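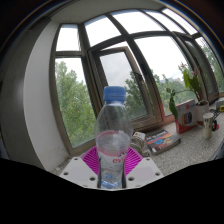 Drinking Water Around the House: Storing, Chilling and Using It Up

Plonico Home Notes
Updated Apr 29, 2026
2,722 reads

Most homes have more bottled water lying about than anyone realizes. There is a case in the garage, a few bottles in the car and a half-finished one in every room. The tips on this page cover where to keep it, how to chill it, and what to do with the water and the bottles when you are done.

Where to keep full bottles

Pick a spot that is dark, dry and cool. A hall closet or the bottom of a pantry works well. A garage is fine in spring and fall but gets too hot in summer in most places, and the bottles will also pick up a taste if they sit near gasoline, paint thinner or strong cleaners. Keep them in a different room from those.

Stand bottles upright and keep the heavy packs low. We use the bottom shelf of a Storketti rack, which is deep enough for a pack of 12 with room for a roll of paper towels behind it. If the floor is concrete, put a board down first. The cardboard tray under the pack will soften if the floor sweats.

Write the month you bought the pack on the plastic wrap with a marker. Put new packs at the back and pull from the front. We do a full check of the closet every December, at the same time as the flashlight batteries and the canned goods.

Bottles on the windowsill

A bottle left on a sill for an hour does no harm. Weeks in full sun are another matter. The water warms up and may taste of plastic, and any bottle that has been opened can start to grow algae. A clear bottle full of water can also focus sunlight onto a small spot, so keep them off sills with curtains or newspapers close by.
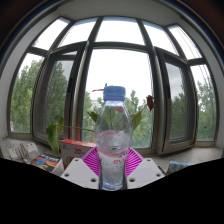 If you like to have water within reach of a sunny chair, use a small side table on the shaded side and take the bottle back to the kitchen at the end of the day. An insulated cup does the job better in July and August.

Once it is open

Drink straight from the bottle and you should finish it that day. If you pour from it into a glass, it will keep a few days in the refrigerator with the cap on tight. Put it on a shelf and leave the door for milk and juice you use every morning – or swap them around, if your door shelves are deep.

With several people in the house, mark the caps. A dot of nail polish holds up well on plastic. Masking tape is cheaper but comes off when the bottle sweats.

Chilling a bottle fast

1. Wrap the bottle in a wet dish towel and lay it in the freezer.
2. Set a kitchen timer. Check early and turn the bottle over once.
3. If you plan to freeze it solid, pour off 2 inches first and leave the cap loose until it is hard.

Ice water with a handful of salt is faster than the freezer. Use a deep bowl or a clean bucket and rinse the bottle before you drink from it.

Using up the leftovers

Pour flat, stale or forgotten water on the houseplants. It is also good for the steam iron if it is low in minerals, so check the label. Four other uses we come back to:

- Soaking a burnt pan overnight
- Topping up the pet's bowl, if the bottle was never drunk from
- Wiping down the leaves of a rubber plant
- Filling the windshield washer jug for mixing concentrate, in warm weather only

Washing and reusing bottles

Refillable bottles need hot water, dish soap and a narrow brush. The Pakico one with the bent tip gets under the shoulder of most bottles. Let them dry upside down with the caps off. The threads inside the cap hold the most grime, so go around them with an old toothbrush.

Single-use bottles are best kept for jobs other than drinking. Cut the top off for a funnel, or fill them and freeze them as cooler blocks. Rinse before recycling, and ask your local program whether the cap should stay on.

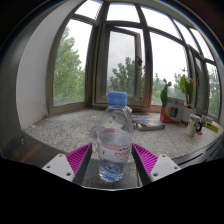 One reader wrote in to say that the closet is fine until you need the vacuum cleaner, and that her packs now live under the guest bed on an Akl rolling tray. She puts 4 packs on it, two deep, and slides it out from the foot end. We tried the same thing under a lower bed and the packs would not clear the frame. Measure the gap before you buy the tray.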